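About Grostari

Grostari supplies coated steel and aluminum sheet to cabinet makers, machine builders and small fabrication shops. The company was set up by the Stojanović family as a cutting service and added its own powder line later. Wanda Begay manages the plant and signs off on all finish specifications.

The shop has 9 employees and runs one shift. Stock is held in 184 combinations of gauge, size and color. Orders above 1,000 square feet are cut and coated as a single batch so that the shade stays the same from the first sheet to the last.

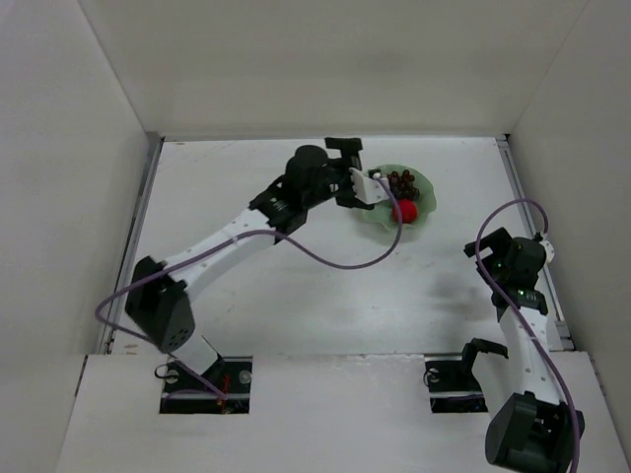 Gloss level is set by the powder and checked after curing with a meter. Most customers choose between the Gretby range, a smooth satin, and the Storkent range, a fine texture that hides fingerprints. For interior walls and covers we usually suggest a low-gloss finish. Plain matte white, as on the panels at the back and sides of the enclosure shown, reflects overhead light evenly and makes dark hardware easy to find. High gloss is available on request but shows scratches sooner.

Cut parts can be supplied with openings, slots and folded edges. Drawings should give the hole sizes before coating. Test panels from each batch are kept on file for 600 days.

The counter is open weekday mornings. Sample chips are mailed every Tuesday.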